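## 4. Adding a film review to the Galten archive

Use this section to enter a review of a war or history film. You need an editor login. If you don't have one, ask Ngozi Garba.

1. Sign in and open **Reviews > New**.
2. Type the film title as it appears in the opening credits, then the release year.
3. Choose a category. Submarine and naval films go under **War – Sea**, even when most of the story takes place on land.
4. Paste the review as plain text. The limit is 2,339 characters, including spaces.
5. Write a summary of no more than 215 characters. It shows up in search results, so leave out the ending.

**Note:** Drafts save every 15 minutes. Press **Save** before you leave the page.

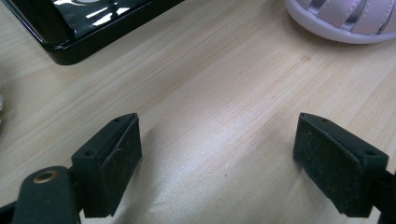

The rating is entered on its own tab. Scores run from 1 to 7, and half points are not accepted.

6. Open **Rating** and enter the score.
7. If the film is based on real events, check **Historical** and list at least one source in the box that opens.
8. Click **Send to editor**. The status changes to *Waiting*.

**Caution:** Changing the release year after step 8 breaks the link to the cast list. Return the review to draft first, then make the change.

Reviews brought over from the old Tretari system have no summary. Add one the next time you edit the entry – the form will not save without it.

Last revised Oct 15, 2020, by Kayode Bako.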